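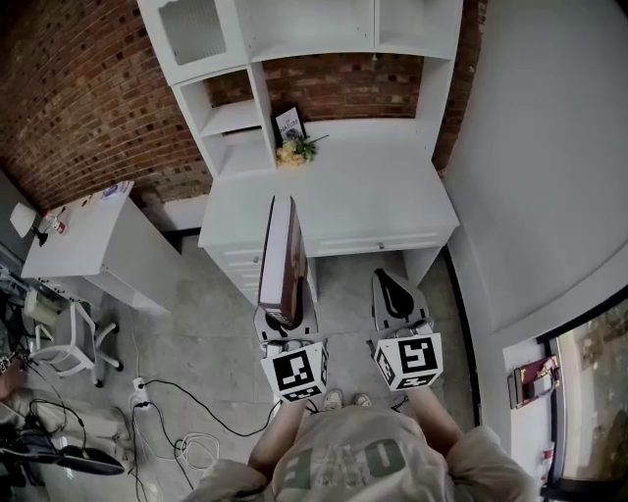
Left gripper keeps losing its pose when I hold a box, right one is fine

Posted in Help > Handheld grippers and tracking
Asked by brickwall_annex
Viewed 278 times

Hi all! I've been recording demonstrations with a pair of handheld grippers for a few weeks now and I'm having a great time with it, but I've hit a fault I can't get past.

Setup: two grippers, one per hand, each with a white marker cube at the base. A head camera looks down past my hands and reads the markers, and the software (Clunell, the tracking part only) works out where each gripper is. The task is picking up small boxed items and putting them away at a white desk with a hutch. Gray tile floor, brick wall, doorway to the outside on my right.

The trouble is with the left gripper. It tracks beautifully while I walk up to the desk. Then, partway through the reach, its pose flips. In the replay the gripper suddenly points back at my chest, stays like that for a moment, and snaps forward again. Sometimes it's a flip and sometimes the pose just freezes and then jumps. The right gripper has done it exactly once.

I went through one batch of 118 recordings and 19 of them have at least one flip or freeze on the left side. I only noticed when we played one back on the real arm. It swung its wrist hard the other way and hit the protective stop. No damage, and the arm was running slow, but I was standing closer than I should have been and it gave me a proper scare.

What I've tried so far:

Recalibrated the head camera, twice
Swapped the left and right grippers (the problem stayed on the left side!)
Wiped down the marker faces
Closed the door to cut the daylight, which seemed to help a bit, but I don't trust my impression
Restarted everything, naturally

Any ideas? I'd love to save the good part of the batch if I can.

motley_servo

Try printing new markers. Ours faded and we had all sorts of weird jumps. Matte paper, not glossy!! Glossy is terrible near a window.

Comment from brickwall_annex: Thanks! Mine are matte already and they look crisp, but I'll print a spare set anyway.

Azucena Tlapale

Oh, I love this one, I lost most of July to it! And swapping the grippers was a really good test, so well done for thinking of it. If the fault stays with the side when the hardware moves, you can mostly stop suspecting the gripper and its cube. It's something about how that side gets seen.

I'd bet on marker ambiguity. A flat square marker seen nearly head-on, or seen small, can fit two different tilts almost equally well. The software picks one, then a tiny bit of noise makes it pick the other, and your gripper turns around in a single step. The cube is there to rescue you: when the camera gets two faces at once, only one answer fits both, and the flip goes away. So the question is what the left cube is showing the camera at the moment of the reach. If your wrist rolls and the side face turns out of view, you're back to one marker. People hold their two hands differently, and I found I roll my left wrist inward whenever I'm steadying something with it.

Your freezes sound like a different problem. That's usually both faces lost for a few frames (a sleeve, the other hand, the box itself on its way past) and the software holding the last good pose until it sees something again. Then it catches up all at once, and you get the jump.

How to check, in the order I'd do it:

Open one of the bad recordings and turn on the overlay that shows detected markers per frame. Step through the reach. Write down how many faces of the left cube are detected before, during and after the flip.

Plot the left gripper's rotation on its own. A flip looks like a cliff, down and back up. A freeze looks like a perfectly flat line with a step at the end. Real hands never make a perfectly flat line, so those are easy to spot!

Do a run with empty grippers and the same arm motion. If the flips stay and the freezes go away, you've separated the two.

Then do a few with the door open and a few with it shut, same box, same path. Bright daylight from one side can wash out a marker face or push the exposure around. Lock the exposure if your camera lets you.

For the fix, check that your cube layout file lists every face with the right ID and the right orientation. One face entered with a quarter turn will fight its neighbor every time both are visible. After that, set the tracker to reject any pose that rotates more than a hand could between two frames, and to mark lost frames as lost instead of holding the old value. I let gaps of up to 7 frames be filled in smoothly, and throw the recording out if a gap is longer.

And please, before the arm moves again, put a check on the playback side too. It should refuse a file with a rotation jump in it before it starts, however clean you think the batch is. Keep the speed limit on, stay outside the arm's reach, and have the stop button in your hand. The protective stop did its job for you, but I wouldn't want it to be the only thing between a bad number and your elbow.

You very likely can save the rest of the batch. Run the same filter over all of it, including the ones you passed by eye, as short flips are easy to miss at normal speed.

Comment from brickwall_annex: This is fantastic. I stepped through six of the bad ones and in five of them it's a single detected face on the left cube all through the flip. The layout file also had one side face rotated! It was in there for both grippers, so I guess my right hand just doesn't show that face as much. Fixing it now and adding the playback check before anything else.

Comment from Azucena Tlapale: Yes!! Reprocess the raw video with the corrected layout before you throw anything away. Some of those flips may simply disappear. What was the sixth one?

Comment from brickwall_annex: A freeze, both faces gone. Looks like my right hand crossed in front.

pelican_grade

Agree with most of the above. One thing to add: check whether your head camera slips when you look down. Mine was on a loose strap and tilted a little each time I bent over a table. It didn't cause flips, but both grippers drifted together compared with the room, and I blamed the markers for ages. Quick test: put a spare marker flat on the desk, look up and down a few times, and see if its position in the room wanders. If you only track grippers relative to the camera you may never notice until playback.

Also tape down any cables where you walk. I caught a foot on one mid-recording with a gripper in each hand, and there's no good way to catch yourself like that.

Comment from brickwall_annex: Will do both. I've got some tape right next to me, so the cables are getting done first.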